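The Dedik jaw kit has been on the bench since April. It ships with two finger sets and a control box, and costs $428 without the mount. I used the narrow fingers for CPU service on old desktops, which means small parts and very little clearance.

Wiping was the first job. Grip force goes from 1 to 47 in the software, and I settled on 7 for folded cloth. Higher settings made the wrist stiff against the heat spreader.
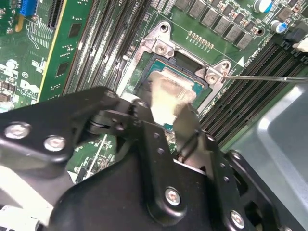

Cloth in the jaws, old paste still at the top edge.

Chip handling is harder. The fingers hold by the edges, so the approach angle matters more than force – the manual gives it one paragraph. I would like a tilt readout in the software.
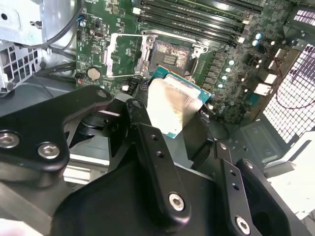 Eimear Tierney: Does the 7 setting carry over to the wide fingers? Mine needed a new calibration after the swap.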